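Is a Banana Really a Berry? And Who Says So?

Sooner or later, somebody will tell you that a banana is a berry and a strawberry is not. They will probably look very pleased about it. Should you believe them?

A good first question to ask is, "What do you mean by berry?" The word has two jobs. In a kitchen, a berry is a small, juicy fruit you can pop in your mouth. People have used the word that way for a very long time, and it works fine. If you ask for berries on your cereal and get a sliced banana, you have a right to complain.

Plant scientists use the word differently. They look at the flower the fruit grew from. To them, a berry grows from a single ovary, the part of a flower that holds the baby seeds. The wall of the ovary turns into the fruit, and it stays soft most of the way through. Grapes fit that rule. So do tomatoes. So do bananas, even though the ones in stores have only tiny dark specks where seeds would be.

A strawberry breaks the rule. The red part you eat isn't made from the ovary at all. It grows from the base of the flower. Those little dots on the outside are the fruits, and each one has a seed inside. Yes, that sounds made up. I thought so too, and I had to read it in more than one book before I gave in.

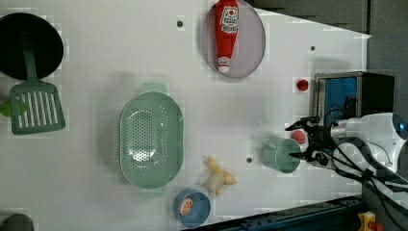
The toy banana is a berry, if you go by the science rule.
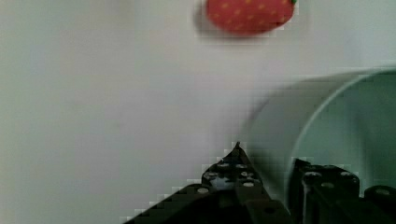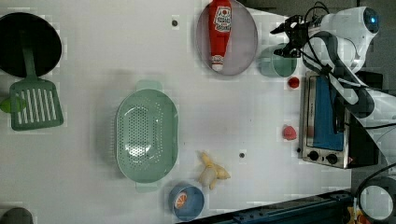 A reader in Drisley wrote to say that this is all just grown-ups arguing over words, and that a strawberry has "berry" in its name, so case closed.

I don't think the case is closed. Names are poor evidence. A pineapple is not an apple, and a peanut is not a true nut. Names often get handed out long before anyone looks closely at the plant.

But the reader has half a point. The strawberry didn't change when scientists wrote their rule. So when someone says "You're wrong, that's not a berry," ask which rule they are using. You may both be right.

You can check some of this yourself. Ask a grown-up to cut a grape and a strawberry in half. Look for the seeds in each one. Are they in the middle, or on the outside? Then try a tomato. Write down what you find before you look up the answer — it's very easy to "see" what a book has already told you to see.

And if a book says something odd about cucumbers, check that too.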